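4.2 Where small items are kept

The second part of the household survey dealt with storage. Of the 1604 households that returned the first questionnaire, 217 agreed to keep a storage diary through April. Each household wrote down where small items such as batteries, tape, sewing supplies, spare keys and chargers were kept, who put them there, and whether the person looking for an item found it in the first place they tried.

Diaries came from three towns: Ollari, Pokness and Andton. The towns differ in housing stock. Ollari is mostly older row houses with few built-in closets, Pokness is mostly apartments, and Andton has a larger share of single-family homes with garages. We expected storage habits to follow these differences, and for large items they did. For small items the pattern was weaker. Households in all three towns relied on the same few kinds of places: a kitchen drawer, a shelf near the door, and one or more lidded boxes.

We coded lidded boxes into two groups by whether the contents could be made out with the lid closed. Boxes with clear or frosted lids went into the first group, even where the base was colored (Figure 5). Boxes with solid lids went into the second, whether or not they had a label. Labels were recorded separately, as many households labeled only some of their boxes and several had labels that no longer matched what was inside. 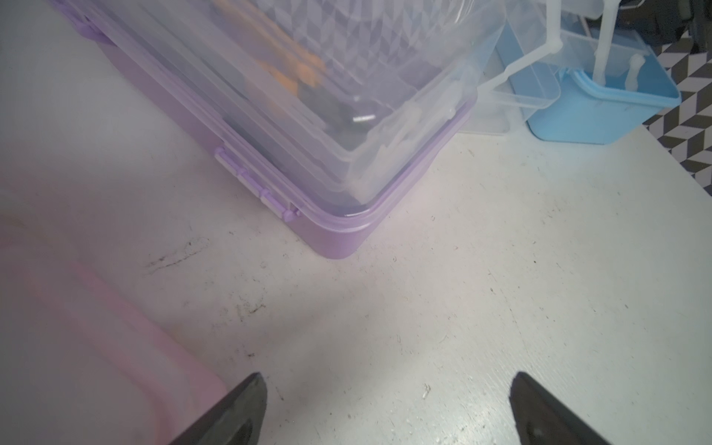 Figure 5. Storage case with a purple base, a clear lid and latch clips, coded as "contents visible."

Robichaud objected to this grouping when an earlier draft was circulated, writing that a frosted lid tells a person only that something is in the box, and that people who own the box already know what is in it. On that view the lid should matter mainly to the members of the household who did not do the packing. We think the objection is fair and have split the results by whether the searcher was also the person who put the item away.

For searches by the same person who had stored the item, lid type made little difference. These searchers usually went straight to the right box, and when they did not, the diary notes most often mention that the item had been used recently and left somewhere else. For searches by another member of the household, the first box tried was more often correct when the lid was clear or frosted. The difference was largest in homes with several boxes of the same size and color on one shelf.

Labels helped second searchers too, but only where they named the items. General labels such as "misc" or "house stuff" did no better than having no label. A few diarists said they had stopped reading labels altogether – one wrote that she went by the color of the box and had done so for years.

Two limits should be noted. The diaries depend on people writing down failed searches, and short failures were probably left out. We also did not ask how long a box had been in use, so we cannot separate the effect of the lid from simple familiarity. Households in Pokness reported more recent moves than those in the other two towns, and the gap between first and second searchers was wider there. Section 4.3 looks at these households on their own.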